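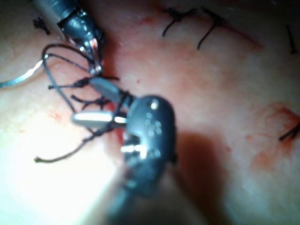

2 min read

Hi everyone at Texier,

Apolline Marty again, with the April update on the suturing skills program you're paying for. I'll try to keep it shorter than the last one (I know, I said that last time too).

The big news is that we've moved on to knots. The first part of the year was all camera work, needle handling and learning to park your hands when you aren't using them, and the residents were getting restless! So now it's thread, thread and more thread. Black suture against pale, moist tissue is easy enough to follow until there's blood on the surface and the loops start crossing each other, and then you find out who has been keeping track of their tail. One long strand and a handful of short cut ends can look like a bird's nest in no time. I've started asking people to stop and tell me which end is which before they pull on anything. They hate it. I'm keeping it.

On the money side, we budgeted 600 practice sutures for the year and have used 206, so we're in decent shape even with knots eating up more thread than needles did. I'd like to hold 300 back for the fall group, which doesn't leave a huge amount for summer. I may come to you for a small top-up, but I want to see how May goes first. The Tendden order came in complete. The Nerard one is short two boxes and they've promised to make it right — I'll believe it when I'm signing for them.

What we're working on most right now is the left hand. Almost everybody starts out doing everything with the right and letting the left just hang around holding something. We've been drilling the handoff, one set of jaws holding the loop up and open while the other comes through for the end, over and over, slowly. Tension is the other headache. You can't feel the thread the way you can with your fingers, so you have to read it by eye — how the loop closes, how the tissue dimples. Two of the second-years have really taken to this and I've asked them to help coach the newer ones.

What hasn't gone well: the logbook. We set it up in Asix and people fill it in for a week and then forget it exists. I'm going back to a paper sheet by the door until I have a better idea. That means the practice hours I owe you will come in late, sorry!

Next up is running closures, then a proper timed assessment before the summer break. You're very welcome to come watch. Just let me know a few days ahead so I can sort out badges.

Thanks as always,
Apolline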